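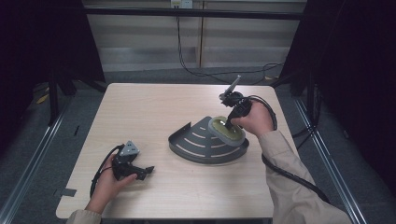

Ononwood 오픈데이에 다녀왔습니다! 작년 11월에 신청 시기를 놓치고 내내 아쉬워했던 행사라, 이번에는 공지가 뜨자마자 이름부터 올렸어요. 방문일은 2019. 3. 16., 오전 11시 팀이었습니다.

## 들어가기까지

건물은 Sternasmont 단지 맨 안쪽에 있습니다. 정문에서 내려 한참 걸어야 하니 편한 신발을 추천해요. 접수대에서 이름표를 받고 짐을 맡긴 다음 복도를 따라 들어가는데, 벽에 예전 시제품 스케치가 쭉 붙어 있어서 저는 벌써 거기서 발이 묶였습니다(뒤에 오시던 분들, 길 막아서 죄송했어요).

안내는 Pornthip Khunthong 씨가 맡아 주셨습니다. 설명이 빠른 편인데도 질문이 나오면 꼭 멈춰서 끝까지 들어 주시더라고요. 덕분에 우리 팀은 예정보다 늦게 끝났지만 불평하는 사람은 못 봤습니다.

## 손으로 가르치는 작업대

제가 제일 기대한 곳은 시연 데이터를 모으는 방이었습니다. 양손에 검은 그리퍼를 하나씩 쥐고 탁자 위의 물건을 직접 다루면, 그 움직임이 로봇 학습용 기록이 되는 방식이에요. 과제에 쓰인 물건이 너무 친근해서 반가웠습니다. 윗면이 연둣빛 도는 노란색인 타원형 스펀지, 그리고 욕실 구석에 다는 것 같은 부채꼴 금속 선반! 오른손 그리퍼 끝이 선반 위 스펀지까지 내려가 있고, 왼손 그리퍼는 탁자 모서리 가까이에 낮게 누워 있는 자세가 특히 기억에 남아요. 우리가 설거지할 때 한 손을 잠깐 쉬게 두는 모습과 꼭 닮았거든요.

그리퍼는 몸통이 권총 손잡이처럼 생겼고, 굵은 꼬불꼬불한 케이블이 소매를 따라 내려갑니다. 저는 케이블이 걸리적거리지 않느냐고 물었는데, Kwan-ho Tam 씨 대답이 재미있었어요. 첫날은 다들 케이블만 쳐다보다가 며칠 지나면 있는 줄도 모르게 된다고요. 선반 쪽도 보기보다 까다롭다고 합니다. 표면에 둥근 홈이 여러 줄 나 있고 가장자리가 올라와 있어서, 스펀지를 어느 각도로 잡고 놓느냐에 따라 기록이 꽤 달라진대요.

한 과제에 시연을 600회 모으는 것이 이 팀의 기준이라고 합니다. 숫자를 듣는 순간 다들 "와" 했습니다. 같은 스펀지를 600번이라니! 그런데 담당자분들은 매번 조금씩 다르게 놓는 재미가 있다고 하셔서, 이 일을 정말 좋아하는 분들이구나 싶었어요.

## 직접 해 보기

체험 코너에서는 연습용 그리퍼를 쥐고 작은 블록을 옮겨 봤습니다. 제한 시간은 60초. 저는 처음 두 개를 연달아 떨어뜨렸고, 세 번째에야 감이 왔습니다. 손가락으로는 생각도 안 하던 동작인데 집게 두 짝으로 하려니 손목을 어디서 꺾어야 할지부터 고민이 되더라고요. 옆자리 Sum-yee Chiu 씨는 첫 시도부터 어찌나 매끄럽던지, 비결을 여쭤봤더니 평소에 도자기를 만드신대요. 저도 이참에 흙이라도 만져 봐야 하나 싶습니다.

## 기록을 다시 보는 방

마지막은 모은 기록을 검토하는 방이었습니다. Pao-chu Yau 씨가 Cernine이라는 사내 프로그램을 띄워 놓고, 잘된 시연과 버려야 하는 시연을 나란히 재생해 주셨어요. 처음엔 둘이 똑같아 보였는데, 잡기 직전에 머뭇거리는 구간을 짚어 주시니 그제야 보였습니다. 이 방에서만 한 시간은 더 있을 수 있었는데 다음 팀이 벌써 문 앞에 와 있었어요.

## 가실 분들께

- 체험 코너 줄이 제일 깁니다. 오전 팀이 그나마 나아요.
- 검토실은 의자가 적어서 서서 보게 됩니다.
- 점심은 단지 안 Taheri 식당에서 먹었는데 렌틸콩 수프가 아주 좋았습니다. 빵은 일찍 떨어져요.

다음 오픈데이 일정은 아직 안 나왔고, 접수대에 메일 주소를 남기면 알려 준다고 합니다. 저는 물론 남기고 왔어요!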